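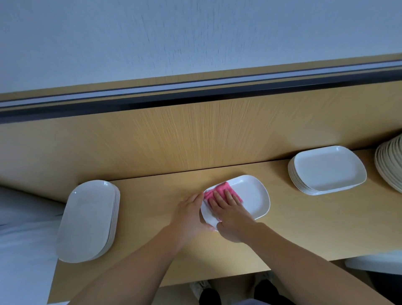
Wiping plates at the counter, pink cloth in the right hand.

Visit to the Laing workshop, Murkora

Ishbel Lindsay had been asking me to come over since December, when the arm first moved under its own power, and I finally got the train out to Murkora with a rucksack of spare servos and a packed lunch. The Laing is a shared workshop in what used to be a seed merchant's. You go in by the side door, past the bikes, and up a flight of stairs that is steeper than it looks on their website.

The members share the building with a community kitchen, and that is where the project comes from. After a lunch there are a lot of plates to dry and stack, and Magnus Baxter thought it would make a good job for a home-built machine. The build is called Wullero. It is meant to hold a plate, wipe it with a cloth and put it on the right pile. At the moment it can do the first of those and part of the third.

I spent the first hour at the counter and not at the bench, which I had not expected. Marites Malabanan runs the kitchen and she wants anyone who works on Wullero to do some plates by hand first. She showed me how she does it. The left hand holds the plate by a corner and lifts it a little, the far side stays down on the wood, and the right hand presses the folded cloth flat. I had assumed you would hold the plate up in the air, as I do at home. With these big rectangular ones it is easier to let the counter take the weight.

That has changed the design. The first version had two arms and tried to hold the plate clear of everything, and Callum McIver says the wrist motors got too warm to touch. The new plan lets the plate rest on its far edge, so the holding arm only has to tip it. He has been able to go back to the smaller motors, and the whole thing draws less power.

The different shapes are a nuisance. The kitchen has oval platters, rectangular plates with rounded corners and ordinary round ones, and each kind goes in its own stack. The round ones are easy for the gripper because it does not matter which way they are turned. For the rectangular ones the software has to find a corner before it closes the fingers. The ovals are being left until last.

Upstairs there are 2 benches given over to the project. The arm is bolted to the one by the window. The frame is aluminium section, the joints are printed, and most of the brackets have been remade at least once. Callum had the shoulder open when I arrived. A grub screw had been working loose and he was fitting a pinned coupling in its place. I held the torch. The gripper has soft pads cut from a bath mat, which grip glazed china much better than the silicone they bought for the purpose.

The control board is a Cendevine, bought second-hand. I had not used one before. The documentation is thin and the connectors are fiddly, but it has been reliable for them so far. Ruairi Tosh wrote the motion code and keeps a log of every run. He showed me the latest page: 63 plates picked up and put down in one evening, with two dropped. They practise over a folded blanket and use chipped plates that the kitchen no longer wants.

After lunch (lentil soup, very good) we fitted two of my servos to the wrist and ran it. The first attempt went the wrong way because I had wired one of them backwards. The second was fine. Wullero took a round plate from the rack, turned, and lowered it on to the pile with a bit of a clack. It is slow. Marites watched it do three and then went back down to do the rest herself.

Wiping is the hard part and they do not have it yet. The trouble is the cloth. It has to stay folded while it is being pushed around, and so far it bunches up under the pad and comes off at the rim. Ruairi wants to clip the cloth to a flat paddle. Magnus would sooner copy the hand more closely, with separate fingers pressing down, and has some drawings for it. I think the paddle is worth trying first as it can be made in an afternoon, but I can see why he is not keen - it would never get into the corners of the rectangular ones.

A few details for anyone thinking of going. The workshop is open to visitors most afternoons but ring first, as the side door is kept locked. There is one toilet, on the ground floor. The laser cutter was out of action when I was there, waiting for a tube. Bring your own ear defenders if you plan to use the saw.

I have promised Callum a pair of better bearings for the elbow and will take them over when they arrive.

Posted 4/1/21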